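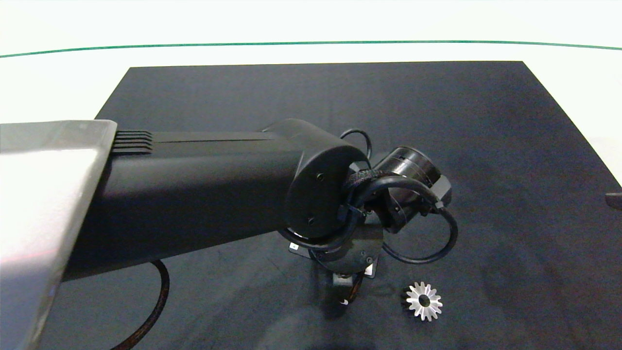

Lama Hourani wants to know why gears have teeth when they never eat anything, and whether a gear could get by without them.

Fair questions, Lama. The second one first. Yes, a gear could get by without teeth, but then it would be called a wheel, and it would have to find other work.

Try it with two jar lids. Lay them flat on the table so their edges touch, hold each one in the middle with a fingertip, and turn one. If you press them together firmly, the other lid might turn as well. More likely it will sit there and ignore you. Smooth edges slip. Teeth don't slip, because each tooth on one gear sits in a gap on the other, and when it moves, it pushes its neighbour along. The neighbour doesn't get a say.

Which way does it go?

When two gears meet edge to edge, they always turn in opposite directions. Turn the first one clockwise and the second goes anticlockwise. Add a third gear to the row and it goes clockwise again, the same as the first. People who like arguing can waste a good part of a wet afternoon on this, until someone draws arrows.

Here's a puzzle from Rajitha Weerakoon, who is very fond of arrows. Put three gears in a triangle so that each one touches the other two. Now turn one of them. What happens?

Have a think before you read the next bit.

Nothing happens. Each gear needs its neighbours to turn the opposite way, and with three in a ring that can't be done. They jam. You can push as hard as you like and all you'll get is a sore thumb.

Big gear, small gear

Say you've got a small gear with 9 teeth, and it's turning a big gear with 18. Every time the small gear goes all the way round, it has pushed nine teeth past the meeting place. That's only half of the big gear's teeth, so the big gear has gone halfway. The small one has to go round twice before the big one finishes a single lap.

The big gear is slower, then, but it isn't being lazy. It turns with about twice the strength. (A bit less in real life, as the gears rub against each other and rubbing uses some of it up.) This is the bargain with gears. You can have more speed or you can have more push, and if you ask for both you'll be disappointed.

You've met this bargain if you've ridden a bike with gears up Firncombe Hill. In low gear your legs whizz around like an egg beater and the bike creeps along at the pace of a thoughtful snail, but you do get to the top. In high gear each push of the pedals takes you further, and each push is so hard that you'll probably be walking by the letterbox. The gears on a bike are joined by a chain, so they both turn the same way. The chain carries the push from one set of teeth to the other.

Going round corners

Most gears you'll see are flat, with teeth sticking straight out from the rim. They're called spur gears, and they pass the turning along to a gear lying beside them. Bevel gears have teeth cut on a slope, like the side of a cone with its top lopped off. Put two of those together and the turning can go round a corner. Some old hand drills work this way. You wind a handle at the side and the drill bit spins at the front.

And the hole in the middle? It's usually there for a rod, called a shaft. If the gear is fixed tightly to its shaft, they turn together. If it's loose, the gear spins by itself and the shaft stays put, which is very annoying when you're trying to make a clock.

Have a go

Find a salad spinner with a handle on top. Put a dot on the basket with a whiteboard marker, turn the handle once, slowly, and see how many times the dot goes past. Ask before you do this. Wipe the dot off before anyone makes a salad.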